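Laundry Room > Folding & Sorting > Shirts

How I Finally Made Peace With the Shirt Pile

I grew up in a house where the clean laundry lived on the sofa. You moved it over to sit down and you moved it back when you got up, and on Friday night somebody would get tired of the whole business and fold for two hours in front of the television. I loved that house dearly, but when I set up my own place in Kendham I promised myself a sofa with cushions on it and nothing else. It took me a good long while to get there (longer than I would like to tell my mother), and most of what I learned along the way had to do with shirts.

Towels are easy. Pillowcases are easy. A shirt has sleeves and a collar and a front that may or may not want to stay closed, and if you leave it sitting in a heap it takes on the shape of the heap and keeps it. So let me go through how I do mine these days, and you can take whatever suits you and leave the rest.

Start with the surface

I used to fold on the bed, and I know plenty of people who swear by it. My trouble was that the bed is soft and low. The shirt sinks, the edges wander, and after fifteen minutes my back lets me know about it. A table is so much kinder! Mine comes up to a little above my hip, and it doesn't have to be a special one. The kitchen table will do very nicely once the breakfast things are off it.

If the top is slick, put something over it. A shirt on a bare glossy table slides away from you every time you pull a sleeve across. I've used an old flannel sheet, and I've used one of those rubbery shelf liners, and a friend of mine in Sterkville lays down her yoga mat and is perfectly happy. You want just enough grip that the cloth stays where you put it. A pale color underneath is a help too, particularly with navy, black and the darker greens, when you're hunting for the hem in the evening with only the one lamp on.

Shake first, and shake hard

Take the shirt by the shoulders, one in each hand, and give it two or three good snaps, as though you were shaking out a picnic blanket. Do it before you lay it down. I skipped this for years and then wondered why I was forever smoothing. A good snap gets the sleeves out of themselves and loosens the big creases, and what's left over you can see to with the flat of your hand.

If it has been in the basket overnight and is truly crumpled, hang it over the edge of the table for a bit while you do the socks. Heavy cotton will drop some of its wrinkles all on its own that way. The thin stuff won't, I'm sorry to say, and that goes back to the damp cloth and the warm iron. 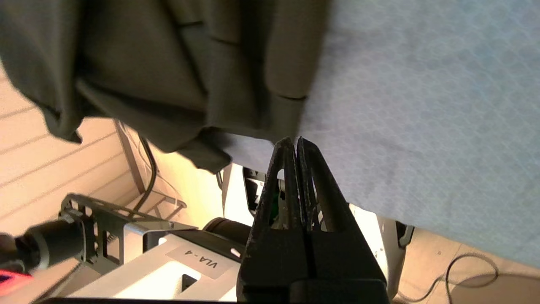
Once it's ready, lay the whole thing out face down, and I do mean the whole thing. A sleeve left dangling off the side will pull the shoulder along with it, very slowly, while you're busy at the other end. Bring both sleeves up onto the table and smooth from the middle out toward the edges. Don't press down hard, or you'll iron the creases in with your own palm.

The fold itself

Picture a line running down from the middle of each shoulder. Fold one side in along that line, sleeve and all, and then lay the sleeve back down along the body so it doesn't poke out past the other edge. Do the second side the same way. You should have a long strip with the collar at the top. Bring the hem up by a third, then fold once more to meet the collar, and turn it over.

The first dozen will look a bit sad. Mine certainly did. I wouldn't refold them, just put them in the drawer and carry on, and by the end of the month your hands will be doing it while you listen to the radio.

For work shirts and anything thick, I stop at one fold up from the hem instead of two. They make a fat little parcel otherwise and the drawer won't shut. Those go flat on the closet shelf, heaviest at the bottom, and I keep each stack low enough that I can pull one out without the rest coming along for the ride.

A word about the pile

My real downfall was never the folding, it was the waiting. I'd do all the washing in one heroic day and be left with a mountain. Now I wash one load and fold that load, and the next one doesn't go in until the table is clear. There are weeks in August when it's too hot to stand there and I let it slip, and then the pile comes back and I begin again. I've stopped scolding myself over it.

Do keep a small dish close by for buttons, coins and the collar stays that come out of pockets. And if a button is hanging by a thread, snip it off and drop it in the dish right then, while you still know which shirt it belongs to.

Filed under: Laundry Day, Small Spaces, Closets & Drawers

Comments (4)

Asmaa Ghoneim
The flannel sheet tip is wonderful. I cut up an old crib sheet and it fits my table just right.

Guoqing Wan
Do you button them before folding? I do the top one and the third one down and leave the rest.

Hanyu Shi
I button the top one only. My husband does every single one and it takes him until bedtime.

Yutong Xia
Could you do fitted sheets next, please? I have more than 50 shirts folded and one sheet in a ball on top of them.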